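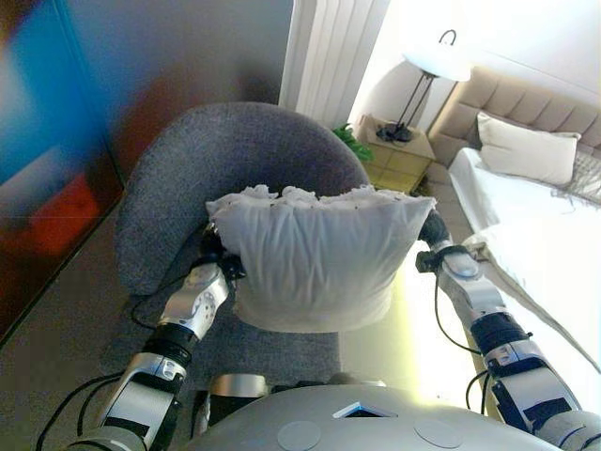 Dalia Naciri
Data Collection Lead, Pandum

Ticket opened 23 May 2025
Project: Laklow bedroom set
Task: pillow to armchair, both arms
Status: Open, waiting on retest
Assigned to: Taha El-Sayed

Problem
Episodes for this task are being rejected at upload. The checker marks them "grasp lost" while both grippers are still on the pillow. We have 2,273 episodes recorded and 1,446 accepted. The other bedroom tasks upload without trouble.

What the operators see
The left gripper has the pillow near its upper left corner and the right one has the opposite side. The pillow is up over the seat of the gray armchair and the hold looks fine on the head camera. The log still says the left gripper is open.

Checked so far
Restarted the recorder. No change.
Swapped operators. Loubna Lamrani and Samah Bensaid both get the same rejects.
Compared the head camera with the joint log. Timestamps match.
Repeated with a hard foam block in place of the pillow. No rejects.

Comment from Taha El-Sayed
The checker calls a grasp closed from finger width and motor current. With fabric bunched between the fingers the width stays high, and the current drops once the filling packs down. The limits were set on the Vureck box task and never changed for soft items. I have a new limits file for pillows and throws. Please don't delete the rejected episodes, I want to run them through again.

Comment from Samah Ghoneim
The top edge of this pillow is ragged and the filling bulges out. Should we replace it?

Reply from Dalia Naciri
Keep it in the set. We want worn items in the training data. Put the condition in the notes field so Younis can sort by it later. If the filling gets into the fingers, stop and clean them before the next episode.

Comment from Loubna Lamrani
Loaded the new limits on station 2. The foam block still passes. I have not run the pillow yet.

Next steps
Loubna to record a short pillow batch on station 2 with the new limits.
Taha to rerun the checker on the rejected episodes and post the result in this ticket.
No new pillow episodes on the other stations until then.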